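15. Mai 2018

Nur schnell, bin schon halb im Bett. Den ganzen Nachmittag Kinderzimmer gemacht. Kleiderkiste von oben bis unten ausgeräumt, Größe 104 raus, dabei hab ich die erst im November gekauft, gefühlt gestern. Drei Haufen: behalten, Piyumi, Lumpen. Der Haufen für Piyumi ist mit Abstand der größte, sie holt ihn morgen nach der Arbeit ab. Muss noch eine Tüte suchen die nicht reißt.

Ewig auf dem Teppich rumgekrochen. Der schluckt ja alles — Socken, Legoteile, ein halber Keks, eine Haarspange die garantiert nicht uns gehört. Müsste mal ausgeklopft werden, aber nicht heute. Und dann das gelbe Teil mit den Autos. Konnte mich nicht entscheiden. Paul würde es am liebsten jeden Tag anziehn, die Ärmel sind aber längst zu kurz.

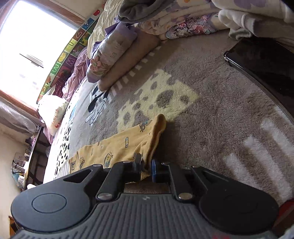 Das Gelbe mit den Autos, auf dem grauen Teppich

Torbjørn meint weg damit, wir haben eh zu viel. Stimmt ja. Mehr als 100 Teile allein in der Kiste, hab irgendwann aufgehört mit zählen. Am Ende doch auf "behalten" gelegt, ganz nach unten, damit er es nicht gleich sieht. Feige, ich weiß.

Bettzeug auch noch gewechselt, erste Maschine läuft seit sieben. Die zweite muss bis morgen warten, Waschmittel ist fast alle. Einkaufen: Waschmittel, Milch, Bananen, irgendwas fürs Frühstück. Rücken tut weh. Die Winterjacke ist immer noch nich aufgetaucht, vielleicht im Keller oder bei Oma im Flur — morgen anrufen. Und die Schublade mit den Mützen hab ich gar nicht erst aufgemacht.

Jetzt Licht aus. Wäsche noch aufhängen, Mist.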